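3. Setting up the simulated cell and keeping it in shape

3.1 Layout

We built the simulated cell in June, mostly because I was tired of walking down to the Onberg lab every time somebody wanted to try a new grasp. The cell (we call it Banus, after the project) has two white arms on separate bases along the back edge of one big brown tabletop. I kept the table plain on purpose. My first version had a wood texture, and it was lovely, but I spent far too long fiddling with it and then threw it out!

The containers sit on a line running from the back of the table to the front. In the layout shown in Figure 1 the pink bin is nearer the arms, with a small dark jar with a yellow lid standing in it, and the turquoise tray is in front of the bin with nothing in it. The left gripper points straight down just above the far rim of the bin, and the right one waits off to the side with its fingers partly open. That waiting pose took more work than you'd think. Thandeka Chauke wanted it close in, so the second arm could help out quickly, and I wanted it well clear of both containers. We tried both for a while and went with mine – she still brings it up.
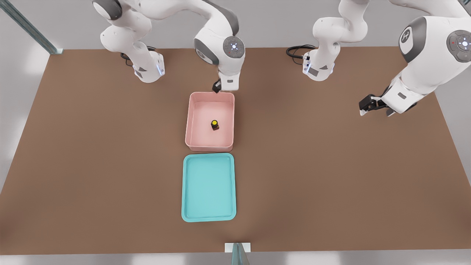

3.2 Looking after the gripper models

Most of the upkeep goes into the grippers. The arm models came to us in decent shape from the Nistia library and we hardly touch them, but the finger meshes get edited all the time, and every edit is a chance to break something. A mesh can look perfectly fine from across the table and still be turned a little or sit a bit too far along its mount. So after any change to the fingers I open the close view and look at them over bare table before I run anything else.

What I look for is pretty simple. I want both fingers coming up from the bottom edge of the view with clear brown surface between them, and I want the black round parts still seated in the white bodies. The two fingers don't have the same outline from this angle (see Figure 2), which fooled me in the first week. I "fixed" the left one, with its dark gray angled pad, to match the white curved piece on the right, and Treasa Carroll had to put it back the next morning. We now keep a saved reference view next to the mesh files, and I compare against that before I touch anything.

The containers get a look as well. If the teal and pink shapes have drifted from their saved poses, I reload the layout file and don't bother nudging them by hand. After that I step the physics 1000 times with the arms held still and check that nothing on the table has crept. If it has, the usual suspect is the contact settings, and I go back to the set Treasa worked out with the Ó Gríofa group.

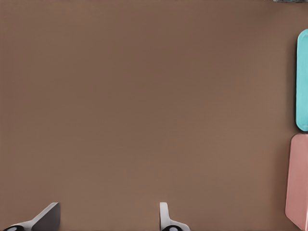

Figure 2. Close view of the gripper fingers over the clear tabletop, with the teal and pink containers at the right.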